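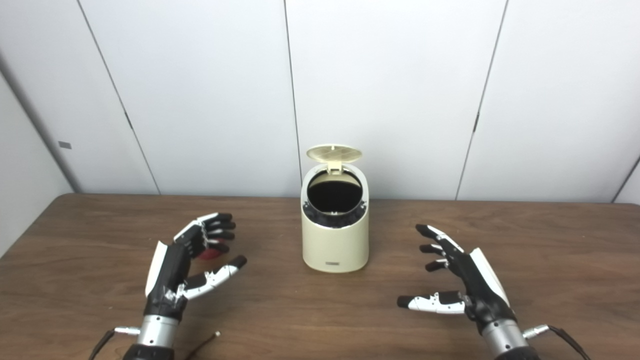

Lotari has its equipment plan for the coming year, and the biggest line on it is a second pair of five-fingered robot hands. The lab's planning group signed off on the list in March after two long meetings and a lot of back and forth over spares, and people in the building are already arguing happily about where everything will go.

The plan pays for the new hands, matching wrists, a full set of cables and connectors, and a stock of replacement fingertips. It also sets aside money for a second paneled booth, built to the same layout as the first so that work can move from one to the other without anyone having to start over.

"I've wanted this since the day the first pair was bolted on," said Tiina Heinonen, who wrote the request. "Two hands working together on ordinary household stuff is the most fun you can have in this field, and we've been taking turns at one table. Now two teams can run at the same time!"

The tasks are everyday ones: fruit, small bins with flip lids, things you would find in any kitchen. The lab keeps a list of 200 of them, and Heinonen expects the second booth to help her people get through it much faster. Household items are also the cheapest part of the budget by a long way. Most come from the supermarket down the street, and the plan gives them a line of their own for the first time, which should put an end to staff paying for apples and handing in crumpled receipts.

Choosing a supplier took most of the winter. Quotes came in from Plusta and Teltero, and both firms lent hands for a trial. Wahyudi Yeoh, who ran the trials, liked both, and says the decision came down to parts. Teltero will sell single fingers and thumbs, so a worn joint won't mean sending back the whole hand and waiting weeks for it. Plusta's hand was a little lighter and closed a bit faster, and Yeoh would gladly look at it again for the next round. 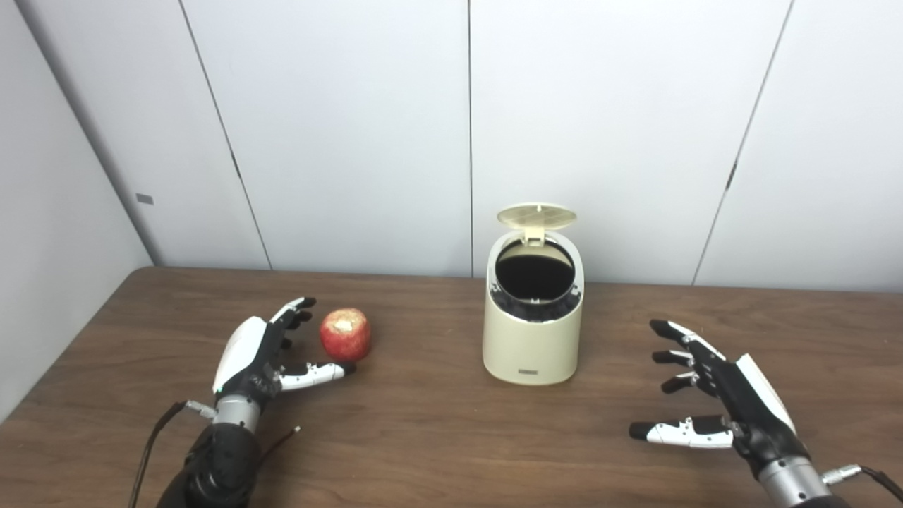 Why buy a whole second pair when the first one still runs well?

Because repairs stop all the work. With one pair, any fault in a wrist or a cable leaves the booth idle until it is fixed, and the team lost 50 working hours that way last year. A second pair keeps one table going while the other is on the bench.

Cables turned out to be the big surprise of the planning round. Irfan Lumenta went back through the repair log and found that far more stoppages began at a connector than at a finger. His answer was to double the cable order and add a proper rack for spares, labeled by side, so that a left cable stops turning up in the right-hand drawer. He is delighted with the rack. He has already drawn it.

Money is being spread over two payments, with the hands ordered first and the booth to follow. Zulkifli Kusuma, who handles purchasing, asked for the split so that the table, panels and lighting can be measured against the existing setup before anything is cut. The plan also covers service for up to 5 years, longer than the lab has ever signed for, and training for everyone who will be allowed to swap parts.

A few wishes didn't make it. Touch sensors for the fingertips were pushed back to next year, and so was a wheeled base that Saodah Pelupessy had hoped to try for moving the arms between rooms. She is taking it well. "I'd pick the spare hands too," she said. "Give me a table that's running every morning and I'll wait for the wheels."

The order goes out once the supplier confirms delivery dates. The new booth will be put up in the Ngui room, next to the existing one, and staff who want bench time can add their names to the sheet on the door.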